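Nendale Noodle Supper Notes
May 24, 2024

Broth, and what we have learned since February

Well, the windows have been open for the last couple of suppers and people are still asking for soup, so I suppose we are going to be a soup crowd all year long. I had a whole speech ready about switching over to cold noodles when the weather turned, and I will get to cold noodles further down, I promise, but so many of you stopped me on the way out last time to ask about the broth that it seemed only fair to start there.

For those who are new to the list (and there are a lot of you, this letter now goes out to over 300 homes, which I still find hard to believe), the Nendale supper began in February as a way to get through the gloomy end of winter with something hot. We borrowed the hall behind the Jarnana Garden, put a pot on, and hoped for the best. The first broth was thin. I made it, so I can say that. I had taken the recipe I use at home and simply made everything bigger, and a pot that size does not behave like a pot at home. It took forever to come up to a simmer, and by the time it did people had their coats off and were looking toward the kitchen, so I served it too soon. Everybody was very kind and reached for the soy sauce.

The broth we make now starts the day before. Chicken backs and wings, whatever the butcher has, go into cold water and come up slowly. Once the gray foam rises I skim it, and I keep skimming for a good while, with the radio on. Only after that do the onions go in, cut in half and burned black on the cut side in a dry skillet. Please don't be shy about burning them. You want them properly dark, the kind of dark that makes somebody come in from the next room to see if you are all right. Ginger gets the same treatment. Then a few dried mushrooms, the green tops of the scallions, a small piece of dried kelp that comes out again before it turns slippery, and no salt at all.

The salt is the part I would most like to talk you into leaving for later. We season in the bowl, with a spoonful of a strong soy mixture at the bottom and the plain hot broth poured over it, so a person who wants it mild can have it mild and the rest of us can go as far as we like.
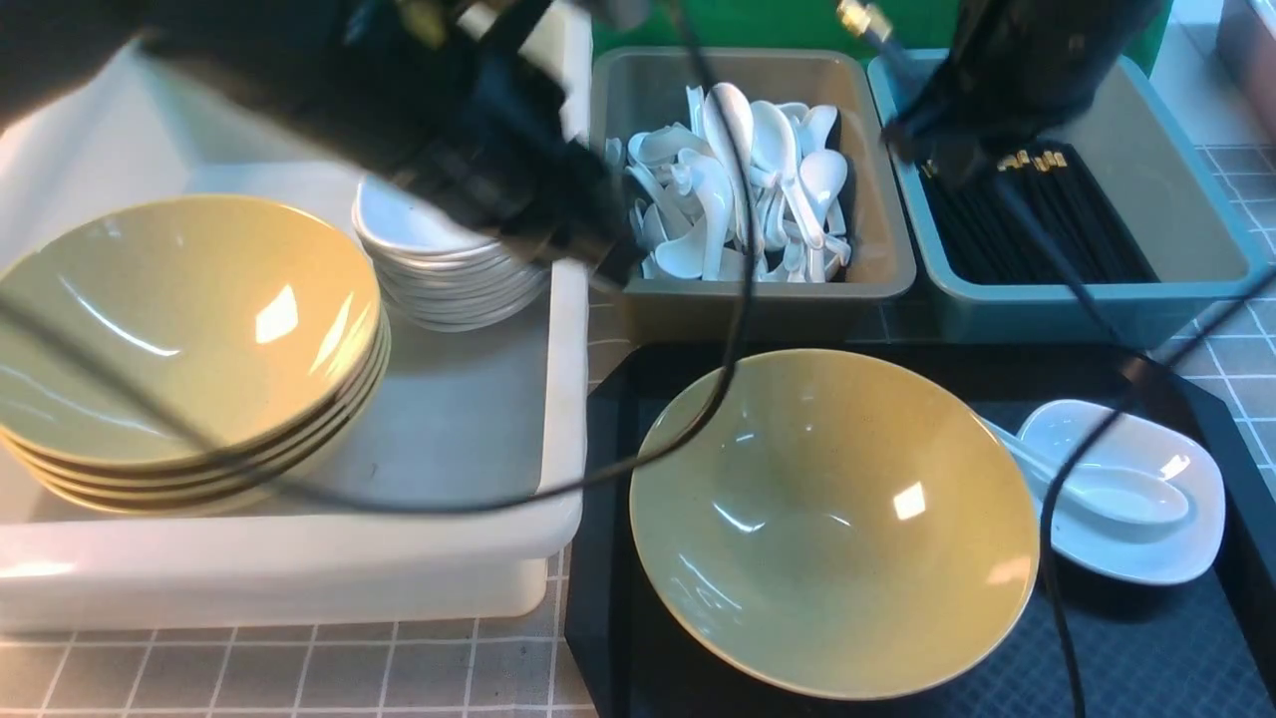 One reader in Plitville wrote in to disagree with me about all this, and I am glad of it. She salts her pot early and always has, a small amount at the start and a little more in the last hour, and she says the chicken tastes like something that way and the broth has more body. Her feeling is that seasoning at the bottom of the bowl gives you a first mouthful that is too weak and a last one that is too strong, unless everybody stirs, and in her experience children do not stir.

I read that and laughed, and then I went home and tried it her way. The meat was better, I will give her that without a fight. If you plan to pick the chicken off the bones and serve it, a bit of early salt does it a world of good. For the broth itself I still like mine plain, mostly for the sake of the leftovers, which get boiled down for all sorts of things later in the week and can end up as salty as the sea if you are not careful. But I have started telling people to stir, from the bottom, with some energy!

Another letter asked whether you can do the whole thing with vegetables. You can, and we have a pot of it at every supper. It wants a different approach, much quicker, and it wants more mushrooms than seems reasonable. Cook the carrots and onions in oil until they are sticky and brown at the edges before the water goes anywhere near them. Leave out cabbage, which takes over the whole building. A spoonful of white miso stirred in off the heat at the very end rounds it out nicely, and I have seen plenty of meat eaters go back to that pot and ignore the other one.

About the noodles. We buy ours from Kapoor, the grocery on the corner across from the old bank, where they very kindly put aside the fresh wheat ones for us in the back cooler if we telephone ahead. Fresh noodles cook so fast that the only sensible way to do it for a crowd is in small lots, a few baskets at a time, with the bowls already lined up and the broth already at a rolling boil. Shake the baskets hard. A noodle that brings its cooking water along with it will thin out the best broth in the county. If you are cooking at home with dried noodles, pull them a minute before the packet says and let the hot broth finish them.

I used to rinse everything under cold water out of habit. For soup I have given that up with fresh noodles unless they are very starchy, and the bowl stays hotter for it. For cold dishes you must rinse, and rinse well, rubbing the noodles between your hands until they stop feeling slick.
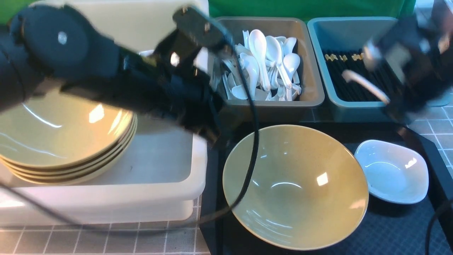 Cold noodles, as promised

I will tell you plainly that I was slow to come around to these. I grew up in a house where a cold supper meant somebody was sick or the power was out. Then last summer a neighbor brought over a dish of sesame noodles on one of those airless evenings when you can't bear to stand near a stove, and I ate it on the back steps straight out of the dish and had to return it empty with an apology.

The sauce is easy and forgiving. Sesame paste, or peanut butter if that is what you have (smooth is easier), loosened with a little warm water until it looks like heavy cream. It will seize up and look terrible partway through. Keep going, add a bit more water, and it comes back. Then soy sauce, rice vinegar, a little sugar, grated garlic, and chili oil to your own taste. I add a splash of the plain broth when I have it, and that is my best argument for keeping some in the freezer.

Cucumber goes on top, cut into thin strips and left with a pinch of salt while you do the rest. Shredded chicken if you like. Crushed peanuts at the very last moment so they stay crunchy. Dress the noodles right before you eat them, too, since they drink up sauce the longer they sit, and a dish that looked perfect before you went out to set the table can be one solid cake by the time you come back in. If that happens, a spoonful of cold water and some patience with a fork will get you out of trouble.

A few people have asked about buckwheat noodles, which I love and which are a little touchy. Use a big pot with lots of room, cook them gently, and get them into ice water right away. Serve them with a dipping sauce on the side and eat them fairly soon, they do not keep. I would not try them for a hall full of people, but for the family on a hot night they are just the thing, with some grated radish and a scallion or two.

Our June supper will have both, hot broth for the faithful and cold sesame noodles for everybody else, and if the evening is nice we will prop the doors open to the garden. The Jarnana beds are full of peas at the moment and the gardeners have offered us the first picking, which we will most likely just pile on everything. The hall seats 100 if we are friendly about elbows. Please let us know if you are coming so we can telephone Kapoor with a sensible number, and do tell us about allergies, especially sesame and peanut with this menu.

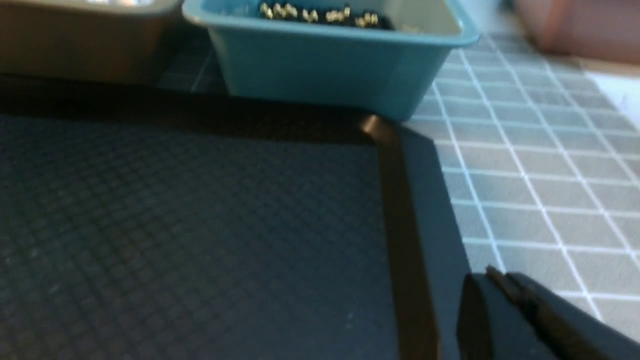 3 min read

Keeping broth, and using up the last of it

So you have made a big pot, everybody has eaten, and there is still a good deal left. Cool it quickly. I divide it among shallow dishes so the heat can get out, and it goes into the refrigerator as soon as it has stopped steaming. By the next morning there will be a layer of fat on top. Don't throw that away! Lift it off in pieces and keep it in a jar, and fry your eggs or your rice in it. A little of it melted back into the vegetable side of things is lovely also, provided you are not feeding a vegetarian.

For the freezer, I boil the broth down by half first so it takes up less room, then pour it into a muffin tin. Once frozen hard the little rounds pop out if you run the bottom of the tin under the tap, and they go into a bag with the month written on it. I write the month on everything now, after a winter of thawing what I believed to be broth and finding stewed apples. Two rounds and a cup of boiling water will make a very decent lunch with an egg in it.

Rice porridge is where most of mine goes. Rinse a small cup of rice, put it in with plenty of broth, and let it murmur away on the lowest heat you have until the grains have more or less given up. Stir it when you pass by. It wants ginger on top, and scallion, and something crunchy, and I have a weakness for a bit of pickled mustard green from the jar on Kapoor's bottom shelf.

You can cook greens in broth, or beans, or the potatoes for a mash. A reader told me she poaches pears in hers, and I have been thinking about that ever since and have not yet worked up the courage. If any of you have tried it, please write and tell me what sort of pear, and whether you took the garlic out first.

The next supper is on June 18, doors open at the usual time, and the Plitville bus stops right outside the garden gate. Bring a jar with a good lid if you would like to take some broth home with you.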